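Speaker notes, Bakalis project, student session. Slot is 20 minutes plus questions. Slide numbers match version 3 of the deck. Text in square brackets is for me and is not to be read out.

## Slide 1: Title

Good afternoon. I am Efthymia Karras, and I am presenting the sorting project carried out by the second-year group at the Plistberg robotics club. The project is called Bakalis. The task is to pick wrapped sweets from a tabletop and put them in the correct bucket, using two arms and a policy trained on recorded demonstrations.

I will cover the task, the data, the controller and the failures. The failures take the most time.

[Wait for the late row to sit down. Check the clicker.]

## Slide 2: Why sweets

The club rules for the Irkimia challenge ask for objects with three properties: they must deform, they must vary in size, and a dropped one must do no damage. Wrapped sweets meet all three. They are also cheap to replace, and we replaced them often.

A wrapper is a difficult surface. The crimped ends fold under the finger, and the printed film reflects the ceiling lights. The closest spacing we allow is two bars nearly touching, and this is where the wrist view matters most. 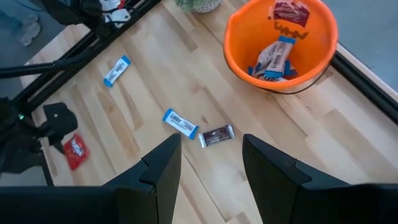

*Photo: Bakalis project group, Plistberg*

The white bar with the blue ends and the small brown bar beside it have to be treated as two picks. Early versions of the policy closed on both. The correction was made in the demonstrations: operators were told to approach the outer bar first and to push it clear before closing.

Point out the orange bucket, upper right. Bars of the same white and blue type are already inside it. The policy must learn that a bar inside a bucket is finished work. For the first two weeks it did not, and it spent long periods trying to empty what it had filled.

[If asked about lighting: fixed ceiling lights, no ring light at the wrist. We tried one and the glare on the film was worse.]

## Slide 3: Data

We recorded 2,503 demonstrations. Of these, 2,000 were kept for training and the rest were put aside or thrown out. Reasons for rejection, in order of frequency:

- operator paused for longer than the limit
- dropped item left the table
- camera streams out of step
- wrong bucket

The third item cost us most. The wrist streams and the head stream have separate clocks. Before we corrected for drift, the head view could lag the wrist view by several frames, and the policy learned to close late. The correction is a small script called Zundotden. It lines up the streams on a sharp joint movement at the start of each recording. Operators now begin every recording with a short jerk of both elbows.

[Show the plot only if there is time. The axis labels are too small for the back of the room.]

## Slide 4: Two arms, one table 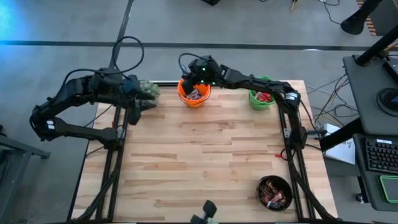

**Plistberg, January 23, 2018**

The main difficulty with two arms is sharing the space over the buckets. The right arm has its gripper over the orange bucket here, with one finger down inside the rim, while the left gripper is holding the green spiky object near the corner. The green bucket is partly behind the right forearm from this view. The head camera cannot be relied on for its contents during that movement, so the policy has to depend on the wrist views.

We tested two ways of managing the shared space.

1. A lock. An arm must hold the lock before it enters the volume above the buckets. This is safe and slow. The waiting arm often drifts, and the drift then appears in the next grasp.
2. No lock. Both arms are driven by the same policy, and avoidance is learned from the demonstrations. A separate check stops both arms if the distance between wrists falls below a set limit.

We use the second. The stop is triggered more often than I would like, mainly when both arms are sent to the same bucket.

Controller details for those who want them: joint position targets, sent in short blocks, with each new block blended into the remainder of the last. Without blending there is a visible jolt at each block boundary, and a bar held by one end will swing.

[Pause. Drink water. Nine minutes should be gone.]

## Slide 5: Bags

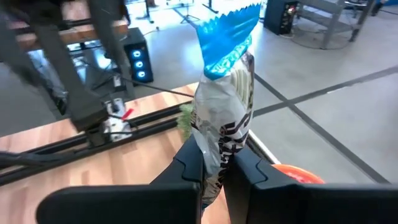 Grasp force is the part of the controller we changed most often. Bars tolerate a wide range of closing widths; bags do not. With the silver foil bag held upright between the fingers, the lower part is squeezed and creased while the blue seal at the top fans out freely, so the width of the bag at the seal is a poor guide to its width at the fingers. Our first rule set the closing width from the widest visible part, and it left the grip too open. The current rule closes until the motor current rises past a threshold, then holds position.

The threshold is a raw current reading of 2,000 and was found by trial. It is not a force measurement and should not be quoted as one. A proper fingertip sensor is on the list for next term.

The stepped shape of the inner finger faces also has an effect. A bag tends to settle into the step, which helps with holding and hinders release. We added a small wrist shake after opening. It is crude and we have kept it.

## Slide 6: Open problems

- Items that lie flat against a rail. The fingers cannot get under the far edge.
- Recovery after a missed grasp. The policy usually repeats the same approach from the same angle.
- Brown wrappers in the dark bowl. Contrast is poor.
- Training takes a whole night on the club machine, so we get one attempt a day.

Recordings and the alignment script are on the club server. Ask me for access after the session.

[Questions. If none, go back to slide 4 and explain the stop check again.]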